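The Colour of the Back Room

Why the dark red wall is returning to small houses, and why it asks for some patience

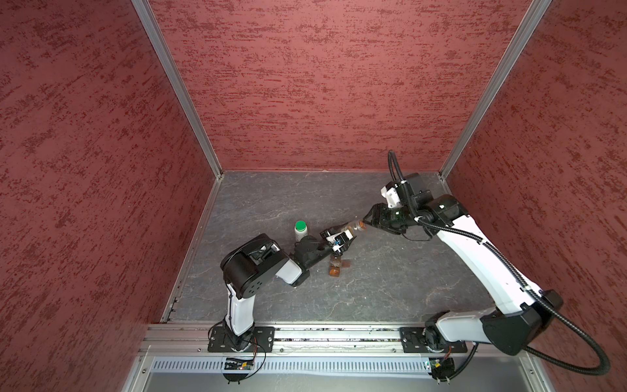 Photo: Cillum

Dec 21, 2018

When I moved to Bandale, the flat I rented had one red room. It was at the back, beside the laundry, and the agent apologised for it before he opened the door. He said the owner would pay for two tins of white if I did the painting myself. I accepted the tins and put them under the sink, where they stayed for the whole lease.

I come from a place where walls are painted in strong colours and are repainted when the family has money. So I was surprised by how strongly my neighbours felt about white. They told me that white makes a room larger and that it is easier to sell. Both things may be true, but I was not selling anything, and the room was big enough for one desk and one bed.

Now the red is coming back. In Tretolach Street, where the houses are narrow and stand very close together, I walked past 11 front rooms with the curtains open one evening and saw red or brownish red in four of them. The paint shop at the corner, Pasaribu, has moved its earth colours from the bottom shelf to the place beside the till. They sell them under names like brick, salmon and dried chilli. The woman who served me said people buy the sample pot, go home, become afraid, and come back after a week for the big tin.

I understand the fear. Red is a colour that changes during the day more than the others. In the morning my back room was almost pink, and I did not like it very much. At noon it was flat and a little dusty. After five o'clock, when the lamp was on, it became deep and calm, and this was the hour when I was usually at home. A person who works at night and sleeps in the morning should perhaps choose another colour.

Texture also makes a big difference. A smooth red wall shows every mark of a hand and every place where the roller stopped. A rough one forgives more. The old method in my grandmother's house was to mix fine sand in the last coat and to pull a dry brush across it from left to right, so that darker lines stayed in the surface. She never measured the sand. If you want to try this, make a test on a board first and leave the board in the room for some days. Look at it in the morning before you decide.

For the floor, many people choose pale timber with a red wall, and it is pleasant, but I prefer something dark. Grey stone, or a tile which looks like stone, keeps the room quiet. Pale veins in the tile help, otherwise the floor can look like a hole in the evening. For rails, handles and window frames I like plain metal without paint. Brass is too warm beside red, in my opinion, and my sister does not agree with me about this.

The cost is not high. I paid 107 dollars for everything when I painted my present room last January, including a new roller and a plastic sheet which I could have borrowed. The work took me two weekends. Dark red needs a grey undercoat, and if you put it directly on white you will need four coats and you will still see the white in the corners. I learned this in my first attempt, on a wardrobe door.

There is also the question of what happens when you leave. My contract says the walls must be returned in a neutral colour, and I keep around 25 dollars in an envelope for that day. The tins from Bandale came with me when I moved. One of them has dried completely. The other I used last month for the ceiling of the red room, and it looks very well there.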